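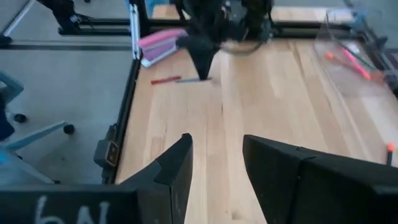 Light wooden planks, with a knot in the grain.

Words on paper: the Ultden lyric booklet

Many of you wrote to us after the December newsletter and asked when the Ultden record will come back, and if this time it will have the lyrics. The answer to the second question is yes. The record will be out again this spring on Distex, on vinyl and on cassette, and each copy will have a booklet with all the verses printed in full.

For readers who joined the list recently: Ultden was a rap group from Brotau, with three voices and one DJ, and they made only one album. It was sold mostly after concerts and in the two record stores we had in town then. The first pressing had no lyrics, only the song titles on the back, and one title was even printed in the wrong place. "Night Bus" and "Receipt" are exchanged on every old copy. We have decided to correct this on the new sleeve, although some collectors asked us to leave it.

The booklet took much more time than the music. The sound was already on good tapes and needed only small cleaning. The words did not exist anywhere in one piece. For four of the songs we had notebook pages, but the group often changed the lines in the studio, so the notebook and the recording do not agree. We followed the recording in all cases. When the notebook has a line that was not rapped, we left it out, also when it was a good line (in "Receipt" there was a very good one).

The longest song, "All My Neighbors," has 79 lines, and all three voices are on it. In the last part they speak over each other. We tried first to print the voices in three columns, but on a page of this size the letters became too small to read. Now each voice has its own sign in the margin, and the lines which are heard together are joined by a bracket. It is still a little difficult to follow on first reading. Maybe listen one time without the booklet.

There was also a long discussion on spelling. A rapper says "gonna" or "goin to" or something between them, and each way of writing it gives another feeling. Should the page look like the mouth, or like a school book? In the end we wrote what we heard, but without making the words look strange only for the effect. Words from the Brotau dialect stay as they are and are explained on the last page. Swear words are printed in full. Parents who buy the record for younger children should know this.

In 2 places we were not able to understand what is said. One is in the second verse of "Stairs," where the snare covers the word, and the other is the shout at the end of "Copy Shop." The members of the group remember these words differently, and after so many years each of them is quite sure. We print three dots there. If you were at one of the early shows and you know the answer, please write to us, but the booklet is already at the printer - so it will be for the next edition, if there is one.

The details for ordering. We make 675 copies on vinyl, numbered by hand. The cassette is not numbered. The booklet has 44 pages and is the same in both versions, only for the cassette it is folded one more time. Subscribers of this newsletter can order from Tuesday, February 13, 2024, and the stores will receive their copies later. Please use the form on our page and do not reply to this mail with your order, as we lost several of them this way with the last release.

The listening evening will be in the Subramaniam, in the small room upstairs. We will play both sides from beginning to end, with a break between them, and the booklets will be on the chairs. Entrance is free. The stairs are steep and there is no elevator, so if this is a problem for you, tell us before and we will ask for the room on the ground floor.

The instrumentals will not be on this release. We know that many of you want them. The tapes for the B side are complete, but for the A side two songs are missing, and we are still looking.

The Distex newsletter, Brotau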